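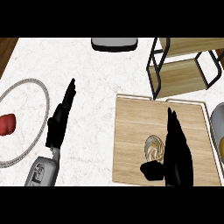

**Why would a robot arm stop in the middle of a job?**

Most often, a safety check has told it to. The arm's computer compares what the arm is doing with what it was told to do. If the two don't match, the computer stops the motors.

## The fault at Flillitgate

On 2nd October, a kitchen robot named Poltulard stopped 11 times during one test at the Flillitgate lab. It had two arms. Each stop came when the right gripper began to close.

A gripper is a robot's hand. Many grippers have two fingers that squeeze together. A *force sensor* measures how hard they squeeze and sends that number to the computer 1000 times a second.

Poltulard's sensor was sending the wrong number. With nothing between the fingers, it should have read zero. It read 14 newtons. (A newton is a unit of force. An apple in your hand pushes down with a force close to one newton.) The computer added this false squeeze to the real one, got a total above the limit, and shut off the motors.

## Finding the cause

Engineer Shagufta Gilani read the robot's log, a list of everything it had measured. Mohsin Lashari then opened the wrist and found a bent pin in the sensor's plug. He replaced the plug and set the empty reading back to zero.

## Words to know

- **Fault:** something in a machine that does not work as it should.
- **Limit:** the highest number the computer will allow.
- **Emergency stop:** a button that lets a person halt the robot. Press it first, then tell an adult.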